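Prumberg Tap Water Hardness Records – read me first

Version 3, updated October

Contents
This package holds 2771 hardness readings taken at kitchen and office taps in the Prumberg supply area. Each row is one reading. The main file is readings.csv; sites.csv gives the supply zone and pipe material for each address block. Addresses are cut to block level before release.

Fields
site_id – text, matches sites.csv
zone – Hondau, Obeidat or Brulel
hardness – mg/l as calcium carbonate, whole numbers
method – strip or titration
softened – yes, no or unknown
flush_s – seconds the tap was run before sampling

Collection
Samples were taken in clean 1000 ml bottles after a flush of 30 seconds. Where the householder could not say if a softener was fitted, the field is set to unknown and has not been guessed later. Titration was done twice and the mean recorded. Strips were read once, against the printed chart, in daylight where possible.

Known problems
Around 700 rows come from strips only. Strip values fall into five bands and should not be averaged with titration values. The Brulel zone was switched between two boreholes part of the way through, and the change shows as a step in the series. Version 2 had the zone codes for Hondau and Obeidat swapped in sites.csv. Please discard it.

Readings from dispensers and filter jugs are kept in a separate file, other_outlets.csv. Many such units have a cartridge that alters hardness, so they say little about the mains.

Not suitable for
Health advice, billing disputes, or setting a softener without a fresh test at the address.

Licence and contact
Free to reuse with credit. Corrections go to Thandeka Modise, with the site_id and the row as it stands now.

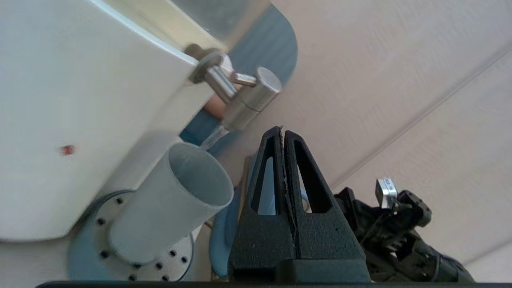

Lewis MacBrayne: Could flush_s stay blank where it wasn't written down? Version 3 has zeros in the older Obeidat rows, and I read those as first-draw samples until I checked them against the paper sheets.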